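Folding in a Small Bedroom: What We Learned at Felham House

For our home studies project, my partner Róisín Moriarty and I wanted to find out whether a bed makes a good place to fold clothes, which is something both our grandmothers would have called a silly question. We compared three ways of folding jeans and other heavy pants, and we tried each one on a soft mattress and then on a woven sleeping mat laid over the sheet. 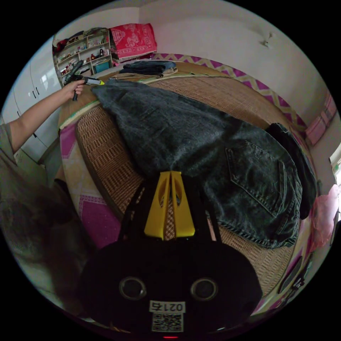

The mat won us over pretty quickly! Denim is stubborn stuff, and on a bare mattress the legs sink and twist while you are trying to smooth them (Róisín got quite cross with one pair). On the firmer weave we could lay the jeans out, bring one leg over the other and press the seams flat with our palms before folding up from the hem - my favorite part of the whole job.

We also found that two short stacks stayed neater than one tall one, with the heaviest pairs kept together. Next time we would like to try sweaters, and maybe borrow a second mat so we can both work at once without bumping elbows.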